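Small Strainers and Their Handles
Hustcombe Kitchen Reference, sheet 9
Text: Radwa Helmy. Checking: Khadija Cherkaoui.

Sheet 9 covers hand strainers of the small size, the kind used over a cup or a small bowl. Large colanders, flour sieves with a crank and conical strainers are on other sheets. The notes deal with four points on each tool: the rim, the mesh, the neck and the handle. Terms follow the glossary on sheet 2.

A hand strainer is a simple tool, and most differences between one and the next are found at the joints. The rim holds the edge of the mesh. The neck carries the load from the rim to the handle. The rest, where there is one, sits on the far side of the rim and lets the strainer hang across a cup without being held.

Strainer, small, round basket
Rim: polished metal ring, silver in color. Mesh: fine gray wire, formed to a shallow bowl. Neck: short and thin. Rest: small bent-wire loop, opposite the handle. Handle: light brown with darker grain along the length, rounded, thicker through the middle, hanging hole at the far end, white end cap at the neck.

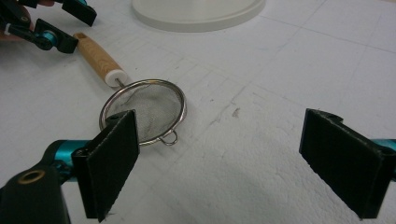

A shallow basket drains fast and holds little. For loose tea, lemon seeds or the skin off warm milk it is deep enough. For rinsing rice it is too shallow, and the grains ride over the rim as soon as the tap is opened past a trickle. Use a deeper basket or rinse in small lots.

Mesh size on household strainers is seldom marked. When it is, the number gives the openings per inch, so a higher number is a finer mesh. A 16 mesh passes coarse crumbs and holds back most seeds. Powdered sugar can be dusted through almost anything, but the finer meshes give a more even coat and clog less often if the sugar is dry.

Mesh folds. A flat piece of woven wire pressed into a bowl has to take up the extra cloth somewhere, and it does so in shallow folds toward the rim. These are normal. Look instead for wires that have pulled out of the rim, which leave a gap you can find with a fingertip. Rub lightly, as loose wire ends are sharp.

The rest loop is the part most often bent in a drawer. It can be brought back with pliers if the bend is gentle. A sharp kink should be left alone, because straightening work-hardens the wire and it will usually snap on the second try. Pad the jaws of the pliers with a folded dishcloth to keep from marking the rim.

Handles
Early drafts of this sheet sorted handles into wood and plastic. Cherkaoui objected that a good many could not be placed by eye, and she was right. The sheet now sorts by surface: plain, painted, natural grain, printed grain. A printed grain shows the same figure wherever the pattern repeats, and it tends to wear off first at the edges of the hanging hole. Material is entered only after the handle has been weighed or a cut end has been seen.

Handle, detached, printed grain
Surface: light tan with swirling brown growth rings. Hanging hole: elongated oval, cut through. Lettering: KITCHEN TOOL, raised, lengthwise. Cap: pale white, rounded, at the slightly tapered end. Entered on its own line, with a mesh strainer lying just past the cap.

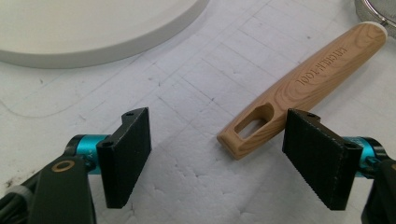
Lettering on handles is worth copying exactly, including the generic kind. A tool marked with a maker's name can be looked up. A tool marked only with what it is cannot, but the style and placing of the letters will sometimes match it to others from the same mold. Brodard marks, where we have them, are on the neck. The Kivi pieces on sheet 2 have paper labels only, and most of the labels are gone.

Hanging holes come in two shapes. Round holes suit a nail or a small cup hook. Oval holes suit a rail with S-hooks, and they allow the tool to turn flat to the wall. If a round hole is too tight for the hook, do not drill it out on a handle with a printed surface, as the print chips back from the cut.

End caps
The cap covers the joint between handle and neck. Water gets in behind it if the strainer is left standing in the sink. Hang the strainer basket down after washing, or lay it on a rack with the handle clear of the wet end. A cap that turns under the thumb should be checked before the next use. Glue for this joint has to stand hot water, and the packet should say so.

Cleaning
Rinse at once, from the back of the mesh, so that the water pushes out what is caught. Dried starch needs a soak in plain warm water and then a soft brush, worked in circles. Steel wool leaves bits in the weave. Handles with any kind of grain, natural or printed, are better kept out of the dishwasher.

Numbering
Entries on this sheet start at 900 and are given in the order they were written up in February. The order has no bearing on age or quality. Pieces from the Trestunent box will be added to the end of the list when the rims have been measured. Corrections go to Radwa Helmy, with the sheet number and the entry number both stated.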